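Betreff: Re: [kueche-intern] Tablettstation, wie geht es weiter?
Von: Ursina Riedl
Datum: 22. November 2020

Liebe Zoriana, liebe alle,

danke für deine Mail, und entschuldigt, dass ich erst am Sonntagabend dazu komme, aber unter der Woche war bei uns in Skemosdale wirklich kein ruhiges Stündchen zu finden.

Zoriana Holovko schrieb:
> Zakhar hat in der Spülküche gehört, dass der Arm ab Januar
> alle Tabletts richten soll. Stimmt das? Und was machen dann
> die vier von der Frühschicht? Ich frage auch für Ustyna, die
> nicht gern auf die Liste schreibt.
> Außerdem: Wer räumt eigentlich den Tisch ab, wenn er
> stehen bleibt?

Also der Reihe nach. Nein, alle Tabletts sicher nicht. Abgemacht ist mit Grunel, dass der Arm bis auf Weiteres die 80 Frühstückstabletts vom Haus Saltine übernimmt, und auch die nur von Montag bis Freitag. Die übrigen der 400 am Tag bleiben bei uns, und alles mit Diätkarte sowieso, da lasse ich nicht mit mir reden.

Zur Frühschicht: Es wird keine Stelle gestrichen, das habe ich seit Oktober schriftlich von der Verwaltung und hänge es morgen gern noch einmal neben den Dienstplan. Was sich ändert, ist der Anfang. Zwei von euch fangen 30 Minuten später an und gehen dafür mit auf die Stationen, um die Wünsche aufzunehmen, wozu wir ja seit Jahren nicht mehr richtig kommen. Ustyna, falls du mitliest (ich hoffe es sehr!): Du musst da nicht mit, wenn du lieber in der Küche bleibst. Komm einfach bei mir vorbei, die Tür ist offen und Kaffee gibt es auch.

Das Abräumen ist ein berechtigter Punkt. Im Moment macht es, wer gerade danebensteht, und das ist meistens Zakhar, und das geht so nicht. Neelam Vishwakarma schreibt uns bis Mittwoch einen kleinen Ablauf: wer anhält, wer abräumt, wer anruft. Bitte bis dahin nicht in den Arbeitsbereich greifen, solange der Arm nicht ausgeschaltet ist, auch nicht schnell wegen einer Schüssel.

Und schreibt mir ruhig, was euch beim Einräumen auffällt. Ihr wisst besser als jeder Techniker, wie ein Becher neben dem Obst stehen muss, damit er den Flur übersteht.

Herzliche Grüße und einen guten Wochenstart
Ursina 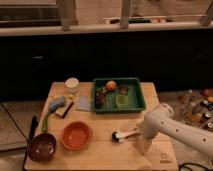
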